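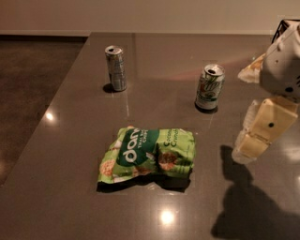

Snacks & Sips

My name is on the lease of a very small apartment with one very nice table, and I have spent most of December eating chips at it. That's the job this month! My editor, Tomoyo Katayama, wanted a piece on the kind of snacking grown-ups do standing up at four in the afternoon, and she knows I have been in training for it my whole life.

So, rice chips. I came to them late, by way of a bag of dang Thai rice chips in Coconut Crunch that I grabbed at Wada, the little grocery two blocks from me, while waiting for a sandwich. I ate the lot before the sandwich was ready. If you grew up on potato chips like I did, the first bite is confusing – there's all this crackle and then it goes a bit sweet on you, and you can't decide whether you're having lunch or dessert. By the fourth chip I'd stopped trying to decide.

What to drink with them is where people get heated. My friend Haruto Kubo is firmly in the lemon-lime camp. He says you want something sharp and loud to clear the coconut off your tongue, and he'll take a 7UP over anything that comes in a prettier can. I like the tall skinny cans myself, the ones you can hold in two fingers while you scroll. We've argued about this through two dinners and a long drive, and I've moved maybe an inch in his direction.
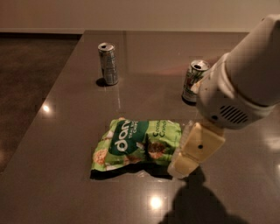 I will give him this much: bubbles matter. I tried the chips with iced coffee (fine), with milky tea (lovely but sleepy) and with a glass of plain tap water, which made me feel like I was being punished. Anything fizzy beat all three. A can you opened an hour ago and forgot doesn't count, Haruto, and I say that as somebody who has finished plenty of them.

A word on tables. Mine is dark and shiny, and every crumb shows up on it like a star. I got it secondhand for $300 from a couple moving out of the Rivano building, and I've wiped it down more in one month of snack testing than in the whole year before. Skip the bowl if you want to, I usually do, but tear the bag straight across the top and pour a few out at a time – go in with your whole hand and you'll be picking rice out of your sleeve at bedtime.

The other thing I learned is that a crinkly bag is a terrible secret. I can hear one from the shower. My neighbor can apparently hear one through the wall, and she has started knocking.

Next month Tomoyo has me on crackers, and Haruto has already texted to ask what we're drinking.

563 shares · 38 comments

Get our snack newsletter in your inbox every month. Sign up with your email address.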